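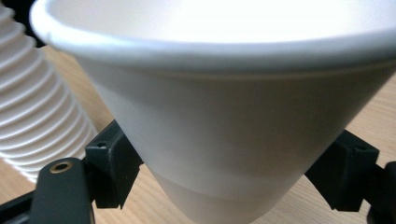 Help / Collecting demos / Cups and stacking

FAQ: recording cup demos with the hand-held gripper

Last updated 27th December

I wrote this page after answering the same messages a few too many times (no hard feelings, I asked all of these myself when I started!). It covers the cup task in the Jallum set, which is the one most people get first. If you're on drawers or towels, a lot of it still applies, but check the page for your own task before you record anything.

What am I trying to do in one demo?

Pick up one cup, move it where the task card says, let go, and back the gripper away. That's a whole demo. Start recording before you reach for the cup and stop after your hand has cleared it. People love to stop the second the fingers open, and then we lose the part where the gripper leaves, which the model needs just as much as the grab. Count to two in your head and then hit the button.

Why a foam cup? It seems too easy.

Ha, try it a few times and get back to me. Foam is light, so it slides when you bump it, and it dents if you squeeze like you mean it. It's also plain white all over, with no logo or print to help a model work out which way the thing is facing. Paper cups are on the card too, and the hard plastic ones come later, but I like to have people start on foam. You get a feel for gentle very fast.

Where should the fingers go?

On the tapered wall, below the rim, one pad on each side. I aim for the narrower part, a good way down from the lip, and let the pads tilt in to match the slope. If you grab up by the rim the mouth goes oval, and in March we threw out 197 demos from one batch that had been done that way. Some of those were mine. I'm over it now, mostly.

How hard do I squeeze?

Just enough that the cup comes with you. If you can see the wall folding in between the pads, ease off on the next one. You don't need to redo the whole demo for a little flex, only if the cup creases or pops out.

The cup hides half of what the camera sees. Did I do something wrong?

Nope! The camera sits on the gripper, so a big cup held close fills up most of the view, and the rim will often run right out of it. That's how it looks to the robot later on as well, so we want it that way. Please don't hold the cup at a funny angle to "help" the camera. The one thing I'd like you to keep in sight, as much as you can, is the pads where they touch the cup.

Everything's white. Should I use a colored cup or a dark mat?

Use whatever the card says, and if it says white on wood then go with white on wood. I know the inside of the cup can blow out to pure white with a light overhead. A bit of that is fine. If the outside wall goes too, so that you can't find the edge of the lip anymore, turn the lamp toward the wall or slide your setup over until you get some gray shading back under the rim.

Can I leave other things on the table?

Yes, please do. A stack of ribbed cups off to one side is great, and so is a bowl or a roll of tape. We want the model to go for the right cup even when there's another white thing next to it. Move the extras around between demos, and let the stack lean a bit if it wants to. What I'd keep off the table is anything with your name or address on it, so no mail, no pill bottles, no phone lying face up.

Do I have to put the cup back in the same spot each time?

The opposite, please! Put it down somewhere new every time, near, far, left, right. I used to set mine on the same knot in the wood without thinking about it, and the first model trained on my stuff reached for the knot. It was very confident about it too.

I fumbled and grabbed it on the second try. Keep or delete?

Keep it if you stayed calm and the cup stayed upright. A small miss followed by a clean grab is good material, and we're short on those. Delete it if the cup rolled off the table, if you used your other hand, or if you stopped halfway to talk to somebody. When you can't decide, tag it "unsure" in the Lullico app and one of us will look. You won't lose credit for an unsure.

How many do you want from me?

A full cup batch is 100 demos. You can split it over as many sittings as you like, and I'd really suggest you do, because my own get sloppy when I push through in one go. The app keeps your place. Right now the whole cup set is at 2288 accepted demos, and 303 more are waiting for review, so if yours still say "pending," sit tight.

How fast should I move?

Slower than you'd pick up a cup for yourself, faster than a sleepwalker. A steady speed matters more to me than the number on the clock. Jerky starts are the main problem I see, especially right after people press record.

What do I check on the gripper before a session?

Squeeze it open and shut a few times and watch the pads. They should meet evenly, and neither one should wobble. If one does, the little screw has probably worked loose, so snug it up with the key that came in the Choi kit (finger tight plus a nudge, don't go wild, it's plastic). Wipe the pads if you've been snacking. Then wipe the lens too, with the cloth and not your shirt.

Can I use a different cup than the ones in the kit?

For the main batch, no. Once that's accepted you'll see an "own objects" batch open up, and then you can raid your kitchen. Go nuts with those! Short ones, tall ones, the souvenir cup from the ballpark. Just skip glass and anything with hot liquid in it. For all the cup tasks the cup starts out empty.

I'm left-handed. Is that OK?

Totally. Set your hand in the profile so the batch gets labeled right, and stick to that hand for the whole thing.

What happens to my demos after I upload?

They go to Zendberg, where a person on the team watches each one at double speed and either accepts it or sends it back with a note. Accepted ones join the Jallum set and get used in the next training run. The notes can sound a little curt, but it's only that we type them fast. If a note makes no sense to you, hit reply on it and it comes straight to the reviewer.

My upload is stuck at the end.

Leave the app open and plug in your phone. The last bit is the app checking the files, and it's slow on older phones. If it hasn't moved by the next morning, send us the batch code from the help screen and don't delete anything until you hear back.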